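[로봇-시뮬] 공개 시연일 참관 메모 및 답신

보낸 사람: Leokadia Borkowska
날짜: 2024-12-06
제목: Re: [로봇-시뮬] Pladamard 공개 시연일 후기 요청

> 지난 공개 시연일에 참석하신 분이 계시면 간단히 공유 부탁드립니다.
> 저희 쪽은 출장이 겹쳐서 아무도 가지 못했습니다. 궁금한 점은 다음과 같습니다.
>
> 1) Ruller 시뮬레이터를 실제로 돌려 보였는지, 녹화 영상이었는지
> 2) 그리퍼 시점 카메라의 렌더링 주기
> 3) 실내 장면 에셋의 배포 조건
>
> Weldu 쪽 발표 자료도 있으면 링크 부탁드립니다.

참석했습니다. 질문 순서대로 적습니다.

1) 현장에서 직접 실행했습니다. 발표자가 참관자에게 시작 자세를 정하게 한 뒤 같은 방에서 에피소드를 10회 돌렸고, 7회 성공했습니다. 실패한 3회 가운데 2회는 접근 단계의 시간 초과, 1회는 파지 후 미끄러짐입니다. 성공 판정 기준은 슬라이드에 없어서 따로 물었는데, 물체를 목표 영역에 놓고 그리퍼가 완전히 열린 상태로 물러나야 성공으로 친다고 합니다.

2) 제어 루프는 40Hz로 고정이고, 손목 카메라 렌더링도 같은 주기에 묶여 있습니다. 분리할 계획이 있느냐는 질문에는 다음 판에서 검토하겠다는 답만 있었습니다. 시점은 그리퍼 본체 바로 위 뒤쪽에서 앞을 보는 구도입니다. 손가락 두 개가 항상 화면에 들어오므로 개폐 상태를 영상만으로 추정하는 실험에는 쓸 만합니다. 대신 본체가 화면 하단을 넓게 가려서 근거리 바닥 정보는 손실이 큽니다. 외부 카메라를 병용하지 않으면 파지 직전 구간에서 문제가 될 것으로 봅니다.

3) 방 에셋은 70종이고 연구용으로는 무상입니다. 재배포는 불가합니다. 벽과 바닥 텍스처를 무작위로 조합하기 때문에 벽마다 재질이 다른 방이 자주 나옵니다. 현실성은 떨어지지만 도메인 무작위화가 목적이라 그대로 둔다고 합니다. 조명은 균일광이 기본값이고 그림자 설정은 별도 옵션입니다.

Weldu 발표는 접촉 모델 이야기였고 자료는 아직 공개 전입니다. 1월 중에 올린다고 했습니다. Trindetti 부스에서는 실물 그리퍼를 전시했으나 통전은 하지 않았고, 시뮬레이션 모델과의 치수 오차에 대해서는 답을 듣지 못했습니다.

설정 파일은 Pladamard 담당자에게 메일로 요청하면 보내 줍니다. 제가 받은 것은 시연 당시 판이라 카메라 오프셋 값이 문서와 다릅니다. 문서 쪽이 구버전이니 파일 값을 기준으로 쓰십시오. 손목 카메라로 렌더링한 화면을 한 장 붙입니다.

Borkowska

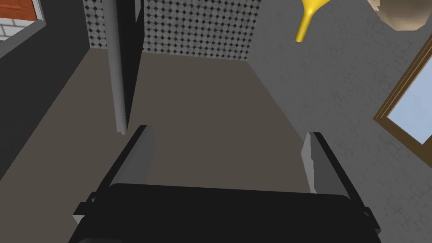
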